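Projects > Nullgate > Release checks > Two-arm table cell
Overview Builds Checklists Logs Contact

Pre-run safety checklist, simulated cell, planner build 1263
Filled in by: Adi Hutapea
Second reader: Araba Agbenyega
29 May 2019

Please go through these in order, even if you did the whole thing yesterday and feel sure of it (I felt sure of it in April, and Araba was very kind about what she found). Comments are welcome at any length, as you can tell from mine.

1. Scene loads with both arms, table and peg rack. OK.
Comment: The mug-like object and the yellow rack come in at the right scale now, and all six pegs stand up properly. Thank you to whoever fixed the mesh!

2. Arm-to-arm clearance is on in the planner. OK.
Comment: Do read the value back from the running planner as well as the config file, please. The two have disagreed before. Mine read 70 mm in both places.

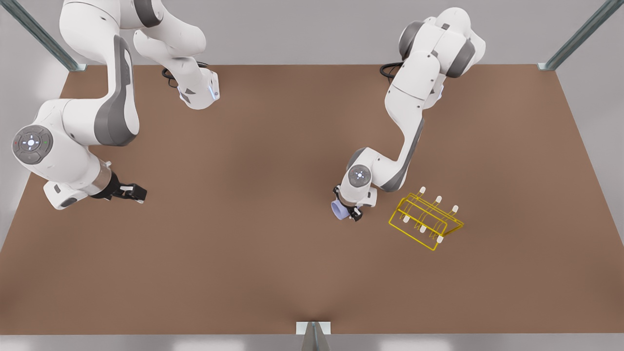 3. Held object is attached to the collision model. OK, with a note.
Comment: The attach call goes out when the grasp is confirmed, and I'd still like it to wait for a reply before the next motion is planned. Ticket 3204 is open for this and I'd be so glad to see it closed before we hand anything over to Hartono.

4. Speed limit applies to both arms. OK.
Comment: Check left and right separately. They read from different files, a thing I forget every single time.

5. Wrist camera stream is live and assigned to the correct arm. OK.
Comment: Move one wrist a little and watch which view changes. It's a slow way of doing it, but I trust it more than the topic names.
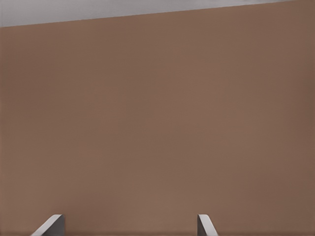 Item 5: wrist view, gripper open over bare table.

6. Stop command halts both controllers. NOT OK.
Comment: The left one stopped nicely, but the right one finished its current segment first. I ran it again from a fresh start and got the same result. Logs are in folder 68. No release until this passes, I'm afraid.

7. Second reader has seen items 1 to 6.
Comment (Araba): Seen, and I agree on 6. I'll take it up with the Vetberg driver people and repeat the check on the next build.

Related checklists
Konwood cell: gripper force limits
Planner upgrade: before and after
Camera calibration, short form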